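Blankets from the Hill: Talk Notes
Evening talk, Braselis Hall, October

Hello everybody, thanks for coming out. (Wait for the chairs to stop scraping. Hold up the striped blanket, don't say anything for a moment, then pass it to the front row.)

So this one's from Urquijo, a weaving village you reach on a very bendy bus ride, and I bought it when I was supposed to be buying lunch. I'd been seeing these blankets in shops for years and assumed they came out of a factory somewhere. They have that wide cream band in the middle and thin colored bands crowding up at both ends, and the fringe is knotted in pairs. Ask the front row to find the knots.

Say where the wool comes from: the sheep up behind the village, short and a bit scratchy, spun thick. A bed-size blanket uses up to 700 yards of yarn (people always gasp here, let them). The older looms are narrow, so a big blanket is woven as two strips and sewn down the middle. Show the seam. Mine wanders a little and I love it!

Then colors. Start with the easy ones, the yellows from onion skins and the browns from walnut husks, and go on to green, my favorite and the most trouble. 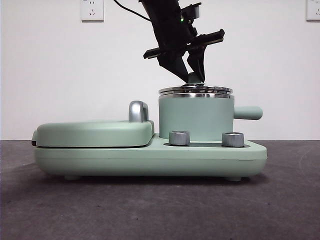 Pale mint green against a white wall, dark gray underneath.

Green takes two baths, yellow first and then blue over the top. Madalena Mendes taught me this in her yard, with me holding the stick and getting in her way. You dip, you lift, you let the air get at it, and you dip again. The wool comes up a nasty pond color and then it changes while you're looking at it. I squealed. She didn't even turn her head.

(Pass the sample card around now, and remember to get it back. Last time it went home in somebody's coat.)

The dark greens are on the left of the card and the light ones on the right. Light ones need a weak yellow and the quickest dip you can manage, and two skeins from the same pot can still come out different. Madalena keeps a notebook of recipes and she's up to number 123, with most of the pale ones crossed out.
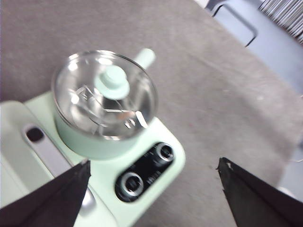
Pale greens also change depending on what you weave next to them, and I wish I'd known that before I planned my first blanket. I put mine beside a bright white and it went thin and chilly. Next to gray it looks like a proper color. Look how that soft mint housing holds its own around the shiny steel bowl, with all those white highlights bouncing about. Wool doesn't shine like that, of course, but the gray neighbor helps in the same way, so I now tuck a gray stripe in on either side.

If anyone asks about store-bought dye, I've used Fosine powder at home and it's perfectly nice. The green is very even. I miss the streaks, that's all. Keep this short, the dye people in the audience can go on all night (so can I).

Next bit is on the patterns. Plain stripes are for beds. The little diamonds, called "seeds" in the village, are for the blankets people give at weddings, and the zigzag border is newer and came in with the Wastden yarn shop, which used to hand out pattern sheets with every order. Some weavers are still grumpy about the zigzag. I have one on my couch and I'm keeping it.

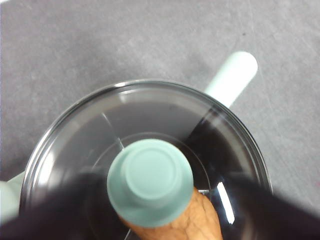

The diamonds are slower because you pick up the threads by hand, row after row, and if you sneeze you've lost your place. Madalena sings to keep count. I tried humming and ended up with a diamond that has a flat side. (Show the flat diamond. It usually gets a laugh.)

Looking after them: cool water, wool soap, no wringing. Roll it in a towel and lay it flat in the shade. Moths hate being disturbed, so take the blanket out and shake it now and then. Please don't hang a wet one over a fence, the middle seam will pull.

Buying one: turn it over first. The back should look nearly as good as the front. Smell it, too, new ones smell of sheep. Small ones for a chair were 100 euros when I was last there, and I'd carry cash because the card machine has moods.
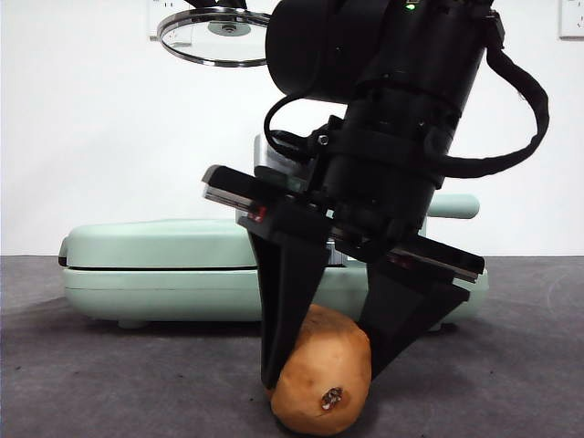
Sweet potato in the gripper, mint green behind.

Last part, if we aren't running over. How to see the weaving yourselves: go in the morning, when the doors are open and the light is on the looms. Ask before you touch. Take the early bus up and sit on the right-hand side for the view. The bakery closes at noon, so get your bread before you start looking at blankets, or you'll end up like me.

Questions, then tea. Get the sample card back. Striped blanket goes in the blue bag, flat diamond on top.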